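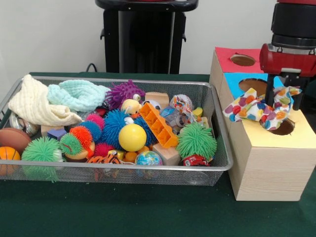

Dotted cloth in the gripper over the yellow panel, toy basket to the left.

From: Etenesh Gidey
To: Hernley shared workshop list
Date: Apr 13, 2022
Subject: Re: cloth drop, open-loop release

Mihret Asfaw wrote:
> Rigid parts are fine with the Plivo controller at default
> settings. With cloth I get a clean pinch, then the fabric hangs
> up on the rim. Is this grip force or approach height? I have
> been running 40 percent force and a 200 ms pause before release.

Approach height, I think. Force only matters until the cloth is off the pile. If you pinch near the middle, the free part hangs below the fingers and has to find the hole first. The fingers themselves can stay well above the panel. 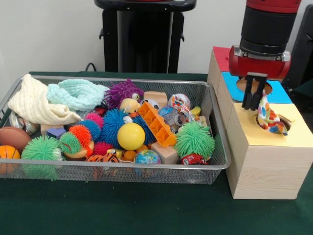
Spotted cloth dipping into the hole in the yellow top.

What I would change:

- Lower in 2 stages. Stop when the hanging part is at the rim, then go down slowly.
- Offset the target toward the hole center as measured at the cloth, not at the fingertips. My error was all there.
- Keep the 200 ms pause. Longer made no difference on my arm.

The knitted pieces in the basket are a separate problem. They bunch, and the mesh may snag them - try those last. I have not touched the Seyoum driver since September, so check your joint limits before copying my config.

Etenesh

Filed under: Manipulation / Soft parts

Recent in this list:
Plaltholm base plate, hole spacing
Encoder dropouts after 4,000 cycles
Spare gripper pads

Contact the list owner | Back to top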